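Week 9 - Reality television and the gossip press

Handout to go with the lecture. Please bring it to the seminar, as I am only allowed 80 copies and have already lost 3.

1. The contestant as raw material

We start with Gorham, the dating show we watched in week 8. Thirteen hours of Valentyna Holovko's life in that villa became 30 seconds of her rolling her eyes at a salad. She may well have been rolling her eyes at a salad. What concerns us is the music they put under it.
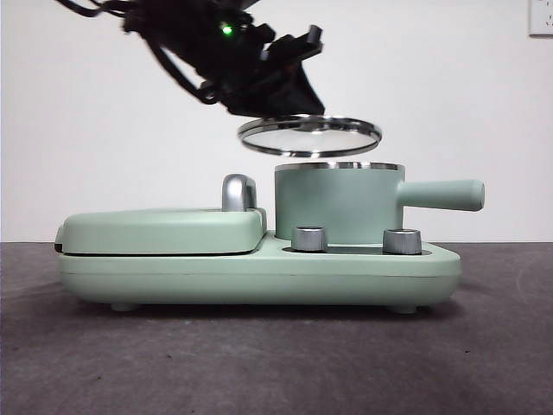
Terms you should know by now: the villain edit, the frankenbite (a sentence stitched together from several others, some of them about something else), and the "journey", a word contestants use when they have been indoors for six weeks.

2. Who tells the papers?

Before the first episode goes out, a story appears about somebody's past. Usually it is a job, an ex or an unwise costume. Three possible sources:

The show's own press office
A friend, now a former friend
The contestant

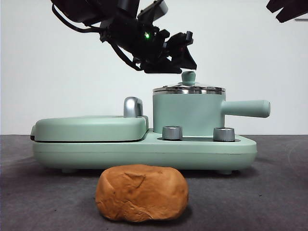
Students always pick the second. Read Analyn Maglaya's chapter before you do. She followed one series of Fajardo from casting to reunion, and found the press office knew about up to 30 stories before they ran, including several it was "shocked and saddened" by.

Note the wording in these pieces. "Fans were left stunned" tends to mean that two people posted about it, and one of them was asking what channel it was on.

3. Case study: the Drindis walkout

Victor Lyimo left the jungle on day 3 citing "personal reasons". Within a week there were four versions of those reasons, and he had sold two of them.
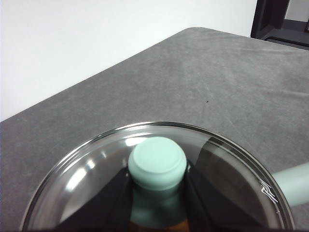
Compare the exit interview with the magazine spread. Who is speaking in each? Who is paying? Why is he in a white shirt on a staircase both times?

4. Reading

Maglaya, chapter 2 (all of it, it's short)
Dimaculangan and Pascual, "Tears to Camera", to the end of the section on Pistero 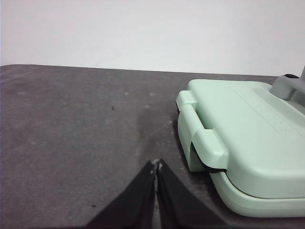

Efren Dimaculangan and Ramil Pascual disagree with each other by page six and carry on disagreeing in the footnotes, so do read the footnotes.

5. For the seminar

Find one gossip story about a contestant and mark every claim that has a named source. A pencil will do, you won't wear it out. Essays are due Thursday, December 19, 2013, by noon, in room 702. The lift stops at six.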